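Skip to content | Forums | Bedroom & Laundry | New Posts | Search | Log in

We use cookies to keep you signed in and to remember which threads you have read. Accept | Manage

Plush cloths vs. the flat kind for bedding lint (folding them too)

marlo_ks
I keep reading that a plush cleaning cloth wiped over the bed takes off fuzz and hair as well as a lint roller does, and that you should then fold it in quarters so you get eight clean faces out of one cloth. I'm not buying it yet. I've got a pale pink one, very soft, and a blue sheet with dandelions printed on it that shows every speck. Before I order a pack of these things, has anybody compared them with something cheaper? Enside sells a pack for less than I'd spend on rollers by July, but cheap and useful are two different things.

tubsock
Been doing it for years. Fold, wipe, flip, wipe. Works fine.

marlo_ks
Works fine compared to what, though? My complaint is with the fold. Plush doesn't hold a crease. I lay it out on the bed, bring one corner over, and by the time I've squared up the second side the first one has crept open again. The cloth is soft, the sheet under it is soft, and the whole business slides around.
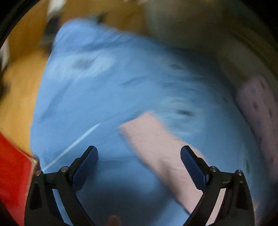

I tried it on the dresser after that and got a decent quarter fold on the second go. So if the advice is "fold it on the bed and get going," I'd say whoever wrote it never folded one on a bed.

quiltbarn
You're folding from the corner. Go edge to edge. Pinch the middle of one edge and lift, and let the rest hang, then lay it over.

marlo_ks
Edge to edge is a little better, I'll give you that. It still opens up.

ferris_dm
I'd question the whole premise. A soft cloth moves lint around. Half of what you "picked up" is now on the other side of the pillow. And the fuzz on a lot of these cloths sheds, so you're wiping lint with lint. I had a Reltness one that left more on a navy blanket than it took off. Threw it in with the car rags.

tubsock
Did you wash it first? New ones shed. Wash it twice by itself, no softener, hang it up.

ferris_dm
Yes, I washed it first. Everybody asks that.

quiltbarn
Softener is the real problem in most houses. Dryer sheets too. If it went through with either one, the pile gets slick and won't grab.

pinecone77
Slightly off topic, but how are you supposed to see anything on a printed sheet? Dandelion seed heads look exactly like lint to me. I had a set like that from Avetti and spent a month picking at the pattern.

marlo_ks
Ha, yes. The white heads are bad enough with the light off. I run my palm over it and go by feel.

gullwing
I sorted linens at a small inn until last year, and we had 640 cloths in rotation. We did not fold them for use. We folded them for the shelf because they stack. For wiping, people grabbed one and bunched it, and the beds came out the same. I think the "eight faces" thing comes from cleaning with sprays, where you really do want a fresh side. For dry fuzz on a sheet I can't see it mattering.

ferris_dm
Thank you. First post in here that sounds like somebody who had to do it.

tubsock
I mean, I have to do it too. I have two dogs.

gullwing
Dogs are a different story. Hair weaves itself in. Slightly damp rubber glove, short strokes toward you, then shake the sheet outside.

marlo_ks
OK, I went and did my own test, for whatever one bed is worth. Left half with the plush cloth, right half with a plain flat cotton rag, same number of strokes, no folding on either.

The plush got more of the fine stuff. The rag got more of the hair. Neither one beat the roller. The plush has a second problem too, in that the edge is fuzzy enough that I can't tell what it picked up and what was already part of it. Pinching up a bit of the edge and shaking it did get some off.

So where I am now, and feel free to argue:

1. Shake the sheet out before you wipe anything. Most of the result came from this.

2. Lay the cloth flat, take hold of it by the edge, and drag it one way only.

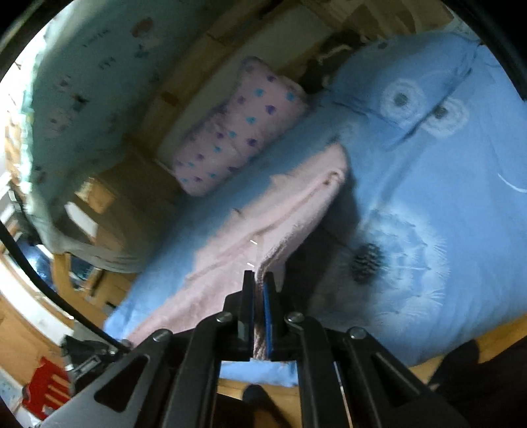 3. Shake the cloth out over the tub, never over the bed.

4. Skip the quarter fold unless you've got a hard surface for it.

5. Roller for whatever's left.

quiltbarn
I'd still fold in half. Your hand gets warm through one layer and you lose your grip.

marlo_ks
In half I can live with.

ferris_dm
Step 5 kind of gives the game away. If you finish with the roller, why not start with it?

tubsock
Because rollers cost money and the cloth's already in the drawer.

pinecone77
Has anyone tried the Rostami brush? The ad says it replaces all of this.

ferris_dm
The ad would say that.

gullwing
Never used one. A dry dish glove does most of what I need, and I already own it.

marlo_ks
I'll borrow my sister's brush Wednesday and report back. Not ordering the cloths until then.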